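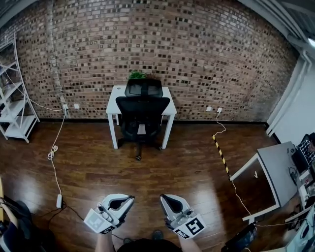
A desk at the Pistwood office.

Closed playtest: Parano (digital card game, PC)

Zesbridge is looking for players for the second closed playtest of Parano, a two-player card game with a shared discard pile. The test runs through November. You can take part from home or play at our office in Pistwood.

What we are testing

The first test told us that matches between slow decks go on too long. We have changed how cards come back from the discard pile and cut the starting hand by one. The Golob faction is new in this build and has 13 cards of its own. We need to know how it holds up against the older factions, and whether the card text makes sense to people who have never seen it before.

Ranked play, trading and the in-game shop are switched off for this test.

Who can apply

You must be 18 or older and able to read English comfortably, as the cards have not been translated yet. Experience with other card games helps with the deck-building part, but we are keeping a share of the places for people who have never played one. If you were in the first test you may apply again. Your old account will not carry over.

Home players need a Windows PC and a steady internet connection. There is no Mac or phone version at this stage.

What you will do

Play at least 30 matches over the test period. At least five of those should be with a Golob deck. After each set of ten matches the game opens a short survey, and you need to fill it in before you can queue again. Bugs go through the report button in the main menu. Please include the match number.

Office players come in for one evening session, starting at 6 p.m., and play on our machines. Arben Todorova runs these sessions and will go over your matches with you afterward. Bring glasses if you use them for screens.

Pay

Home players who finish all the matches and surveys receive a $50 gift card. Office players receive the same for the one session. We do not cover travel.

Confidentiality

You will be asked to sign a short agreement. No streaming, screenshots or posting of card lists until the test has ended.

How to apply

Fill in the form on the playtest page and enter code 1607 in the last field. Tell us which card games you have played, if any, and whether you want home or office. Questions about the form or the agreement go to Špela Kadrić, playtest coordinator, through the contact page. We reply to every application, including those we cannot place.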